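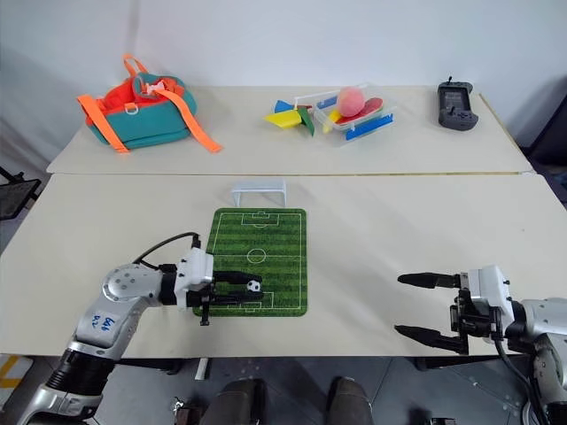 A small tabletop soccer setup, with toys and a child's backpack on the table behind it.

Landport gets a big update, and the energy timer is gone

February 10, 2021

Orinix has released the second large update for Landport, its harbor-building game for iPhone and iPad. The update is free for everybody who already has the game. It weighs a little more than the previous version, so players with an older phone should check their free space before they start the download.

The most important change is the one that players were asking for since the game came out in November. The energy timer is removed completely. Until now, each ship you sent out of the harbor used one point of energy, and when the points were finished you had to wait or pay. In the new version you can send ships as long as you have crew for them. Crew members still need to rest between two trips, but the rest is short and cannot be skipped with money.

People who bought energy packs in the past will receive coins in exchange. The coins arrive in the mailbox inside the game after the first login, and they must be collected within 17 days. After this period the message disappears, and Orinix says in the update notes that support will not be able to send it again.

There is also a new region with the name Skurano. It is a group of cold islands in the north of the map, and it opens when your harbor reaches level 2 of the lighthouse. The water there is partly frozen, so ordinary cargo ships cannot pass and you need to build an icebreaker first. The region brings its own goods, mostly fish, wool and lamp oil, and a set of story missions in which you help the islanders to repair their old docks. I played the first missions yesterday evening and found them longer than the ones in the south. The fog is pretty, but on a small screen it makes the rocks quite difficult to see.

The total number of missions in the game is now 171. Some of the early ones were rewritten, because many new players did not understand how the warehouse works. If you have finished the tutorial already, you will not be asked to do it again.

Smaller changes are the following:

The map can be turned with two fingers.
Ships can be given a new name at any time, without paying coins.
The market remembers your last filter.
Sound effects and music have separate volume controls.
The game no longer closes when a phone call comes in during loading.

The last point will make many people happy. I lost a full cargo of timber in this way, and from the comments under our review I see that I was not the only one.

Trading between friends was changed too. Before, you could send only one package per day to each friend. Now the limit depends on the size of your post office, and a package may contain different goods together. Gifts that were sent before the update and not yet opened stay valid.

Not everything is solved. The friends list is still slow when it is long, and the game still needs an internet connection, also for the parts where you play alone. Orinix writes that an offline mode is being tested, but gives no date for it. Cloud saves work between iPhone and iPad, while players who use Android have to wait for their version of the update. The studio only says that it will come later.

Together with the update there is a weekend event called the Coetzee Cup. It is a race of small sailing boats along the southern coast, and the boat is lent to you, so new players have the same chance as old ones. The best 3931 players receive a striped sail for their flagship. Everybody who finishes one race gets a flag for the harbor gate. To take part, tap the blue tent next to the pier and choose a course. You can repeat a course as many times as you like, and only your best time is counted.

Landport is free to download and has in-app purchases. We will update our review with a new score after we have spent more time in the northern islands.

Filed under: iPhone, Simulation, Updates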